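February
Rhea Gatchalian

Notes for Session 6: Can machines do chores yet?

Last time we ended on the dishwasher, which most of you agreed is a robot only if you are generous with the word. It does one job in a closed box, and a person still loads it. Keep that example in mind, as the question for today is about everything that happens outside the box.

1. What counts as doing a chore

For this course a machine does a chore when it starts from the mess as a person left it and ends at a state that person would accept. Folding a towel that someone has already laid flat is part of a chore. So is driving a screw into a part that a worker has clamped in place. Many of the videos on your reading list show parts of chores. Write down where each one starts and where it stops before you decide what you think of it.

2. The towel numbers

The handout from Clarness lists 933 attempts at folding a hand towel. Two things to look at. The towels were all one size, and a failed attempt was scored the same whether the towel ended up slightly crooked or on the floor. For a laundry those are very different failures. We will rescore a sample of 33 attempts in class using three grades (good, usable, redo), and you should bring your own guess at how the total changes.

3. The shop floor

Ocampo packs small hardware into bags by hand. They looked at automating the line and kept people on 17 of the stations. The stations that did change were the ones where parts arrive facing the same way every time. The rest involve reaching into a bin, untangling, turning a part over, and noticing that one is bent. A new hire learns this in a morning — a machine needs a great many examples and still drops things.

4. Where the examples come from

There are three common sources: simulation, a person steering a robot arm at a distance, and a person doing the task with a hand-held gripper that records what it sees. The third is cheap and quick to set up. It also ties the machine to what a gripper can do, so anything people do with a fingertip or the side of the hand has to be relearned as a pinch. 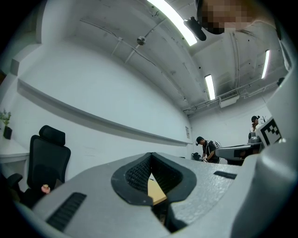

The cost is in variety. If you collect 300 examples at one table, under one set of lights, you have learned a lot about that table. Wolov and Flendska take opposite sides on this in the two short papers. Wolov wants more rooms and fewer repeats, and Flendska wants one task done well before moving on. I lean toward Wolov for homes and Flendska for factories, but read both first.

5. For next time

Pick one chore you did this week and break it into steps no longer than a few seconds each. Mark the steps where you used touch and did not look. One page is enough. Do not pick dishes, we have had plenty of dishes.

Reading: Wolov, all of it. Flendska, skip the appendix.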